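How soon should I tell clients I'm moving firms?

Posted by Natanael Brito
2022-03-14

Hello all, first time posting though I've been reading along for a good while. I've been a financial adviser with Trunovier for the whole of my working life and I look after 60 households, most of them retired or getting there. A few are the children of people I started out with, which makes me feel older than I'd like. In August I shall be joining a smaller practice, Khumalo, much nearer home. It's all signed and friendly, and my present manager knows.

What I'm fretting over is how to tell people. My wife says ring every one of them. My manager would prefer that a letter went out from the firm first and that I kept quiet until it had landed on the mat. I can see his point, but some of these clients have told me things they haven't told their own families, and the thought of Mrs So-and-so reading it in a form letter over her toast makes me wince. I also don't want to seem to be touting for them to follow me. Some should probably stay put, and I'd be glad for them to.

Has anyone been through it? Did you ring, write or go round in person? And what on earth did you say when they asked, "So should I come with you?"
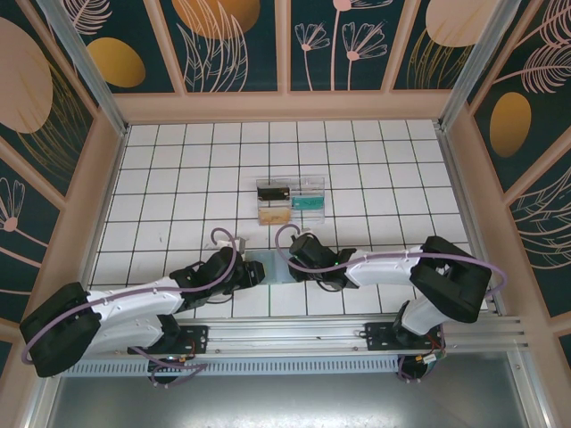 Vanderleia Guerra

Oh, Natanael, I do feel for you, I was in just this spot a few years ago and I don't think I slept properly for a month!

Before anything else, get your contract out and read the part about what happens after you leave. Mine had a clause about contacting clients that I had signed years before and completely forgotten, and it was a good deal stricter than I remembered. If yours has anything similar, then your manager's letter going first may be more than a preference, and you'd be wise to pay for an hour with an employment solicitor. Do ask both firms to put in writing what you may say and when. Mine were perfectly nice about it once I asked.

Supposing you're allowed to speak to people, I would agree the wording of the letter with your manager and ask for the date it goes out. Then ring on the day it's due to arrive, starting with the ones who will mind most. You know who they are. I had a list of the recently widowed and the born worriers and I rang those before I'd even had my breakfast (well, at a decent hour). I kept each call short, or tried to — one gentleman wanted to tell me about his daughter's new kitchen and who was I to stop him.

As for the "should I come with you" question, I dreaded it, and in the end I said something like, "I'm not able to advise you on that, but your money is safe where it is and there's no hurry to decide anything." People were relieved to hear the second half. Most of them only wanted to know who would pick up the phone if they rang on Tuesday, so have the name of your replacement ready, and if you can introduce the two of them over a cup of tea, so much the better. I did that with the couples I'd known longest and it was rather lovely.

One last thing, be ready for a few to be cross with you. It passes. One lady who barely said goodbye to me sent a card at Christmas, and I've still got it.

Rodrigo Carretero

Letter first, then ring. I moved from Lilance to Plosberg and did it the other way about, and had 2 complaints before the week was out. Check whether you've got gardening leave as well.

Wagner Portela

I agree with most of what Vanderleia says, but coming at it from the client's side, as my own adviser left last year, I'd have been quite happy with the letter alone. He rang me at work and I had to pretend it was the dentist. So perhaps find out how each person likes to be reached before you start dialling? Some of us would much sooner have an email. What I did want to know was whether my charges would change and whether I'd need to fill in all those forms about attitude to risk again, and he couldn't tell me either. If you can get the answers to those two from your manager beforehand I think you'll save yourself a lot of ringing back. Good luck with the new job, I hope the shorter drive is a treat.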